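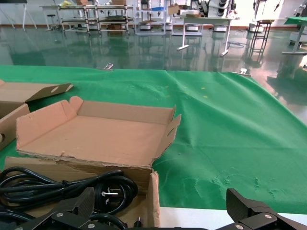 June 7, 2025
By Fiachra Lenihan

When we took over the long room in Dustberg from Mac Suibhne, the old electrical repair business, the lease came with the shelving, a kettle, and over 200 power cables. I knew about the shelving and the kettle. The cables I met on my first morning with the keys, when I opened the cupboard under the stairs and had to lean on the door to shut it again. They'd been going in there for years, one on top of the other, each one presumably wound up neatly by a person who meant to come back for it, and by the time they got to me they'd become a single object with a great many plugs.

Gobnait Mac Suibhne, whose father started the business and who still drops in most weeks (she likes to see what we've done with the windows), told me he never threw out a cord in his life. She said it fondly, and then she looked in the cupboard and said it again a bit less fondly. She offered to come and help sort the lot, and I said yes before she could change her mind, and so this page is our record of a few long, pleasant days of untangling, coiling, boxing and labelling. Several friends have asked how it was going, and this seemed a nicer answer than a long email. Of course I've gone and written a long page instead — you'll have to forgive me, it was a very good cupboard.

The table

Everything happened on the big table with the green cloth over it. I do like that cloth. It's the colour of a billiard hall, it keeps the plugs from skating about, and a black cord shows up on it beautifully. It's held on with little metal clips, which do their best, but a cloth that's had cardboard dragged across it all day is going to have a few rumples and I gave up smoothing it out before lunch.

The boxes

Plain brown cardboard, open at the top, the ordinary sort that arrives with something else in it and then stays for ten years. The ones with holes in the flaps were everybody's favourite, because you can get your fingers through and carry them without hugging them. A bit of raggedness along a front edge doesn't bother me in the least. I've got boxes at home held together by tape and affection that have moved house with me three times.

Coiled cords

My own method is loose loops, a bit bigger than my hand, with the plug laid on top so you can see straight away what sort of prongs you've got. Gobnait folds hers back and forth and then wraps the tail round the middle, as her father did, and they do look very smart lined up. We had a friendly disagreement over this that lasted most of a pot of tea. The thing we did agree on is that you should never wind a cord tightly round your elbow, however satisfying it feels at the time, and that whoever did it to the vacuum cord has a lot to answer for.

The tag end of things

Every box ends up with a thin one. You lift out a nice thick power cable and there's some skinny little lead curled up underneath it, with a connector that fits a gadget you haven't owned since the kids were small. We started a separate pile for these and called it the orphans. By the second afternoon the orphans had their own box, and by the third they had outgrown it, and I began to feel quite responsible for them.

Gobnait's labels

She wrote every one by hand, in capitals, on strips of masking tape: the length, the plug, and what she reckoned it had belonged to. Some of these are wonderfully specific. "SEWING MACHINE, MRS. UPSTAIRS" is a favourite of mine, and so is "RADIO? GREY?" which is on a cord that is neither a radio's nor grey. I'd bought a label printer for the job, a Kuton, and it's a perfectly good printer, but it stayed in its packaging the whole time and I don't regret it one bit.

The tested pile

We looked each cord over from end to end before it went in a box to be kept, running it through our fingers and checking for nicks, cracked jackets and wobbly prongs. Gobnait has much better fingers for this than I do. She'd stop halfway along a cable that looked perfectly fine to me, bend it toward the light, and there would be the crack. Those went to electrical recycling and so did anything with a scorched plug. Please do the same with yours! I know the temptation to put a bit of tape round it and carry on, and I've given in to it myself in the past, and I was lucky.

Number 506

This is the only inventory tag that survived with its string still on. The shop used to number the customers' repairs, and 506 was tied to a heavy black cord with a moulded plug, good as new. Gobnait went quiet over that one and then told me a long story about a floor polisher that came in for a new switch and stayed for two winters. I've left the tag on. The cord now runs the kettle's extension and gets more attention than it's probably used to.

Shelves

The Skallora shelving (the make is stamped on the uprights, and I've never come across it anywhere else) turned out to be just deep enough for the boxes to go in two rows, with the labels facing out. Long cords on the bottom, short ones at waist height, and the orphans up top, where I'm less likely to look at them and start worrying. It took us a whole evening to settle on this, including one arrangement by colour that was handsome to look at and quite useless, given that nearly everything is black.

Empty boxes

I kept more than I should have. There's real pleasure in a clean, empty cardboard box with the flaps folded out, waiting, and I've never learned to put one straight in the recycling. Gobnait flattened a good stack of them while I was making the tea and had them tied with string by the time I came back, so that settled that.

Tea, and the cake

Five of us by the end, if you count the two neighbours who wandered over to see what we were up to and stayed to untangle. The cake was a lemon one from the bakery on the corner and it was eaten standing up, well away from the cloth. Gobnait's rule, and a fair one. I do recommend a cable sort as a way of getting to know people, by the way. Your hands are busy and you're not looking at one another, and the talk goes all over the place.

What's left

The cupboard under the stairs is clear now, right to the back wall, and it's a far bigger cupboard than I'd thought. The brooms have moved in. We still have the extension reels to go through, and a biscuit tin of fuses, and Gobnait says there may be another carton or two in her garage that her father took home "for safety." We'll get to those in July, most likely on a weekday evening when the room is cool.

If you're in Dustberg and you're short a power cord for something, do come by and have a look through the boxes before you go and buy one. Bring the thing it's for, or at least a good photo of the socket. There's no charge, though Gobnait may ask you to take an orphan along with it.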